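3 min read
Print | E-mail this article
14 shares | 2 comments

Hryhorii Pylypenko spent most of August on towels. His group at Lalham wanted to know whether a robot arm learns a sorting job better when a person points at the place where each item should go.

"We had 3000 recorded attempts," he says. "After we threw out the ones with bad timing, 2656 were left. That was enough to train on."

The policy, called Fakir, was trained twice on the same attempts. One version got the pointing hand as an input and the other had it masked out. Both were then given 400 new trials with rolled towels and fabric baskets.

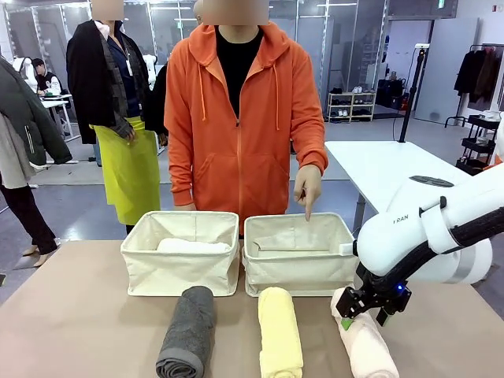
Pylypenko says the version with pointing picked the right basket more often, and the gap grew when the baskets looked alike. Grasping did not improve at all. "The finger tells it where to put the towel. It says nothing about how to hold one. Soft rolls still get squashed or slip."

He is careful about the result. Only 3 people did the pointing, and they all stood close to the table. A second lab, at Mikholm, will repeat the trials with people who have never worked near the arm.

"Some people point with the whole hand," he says. "We haven't trained for that yet."

E-mail | Print | Comments (2)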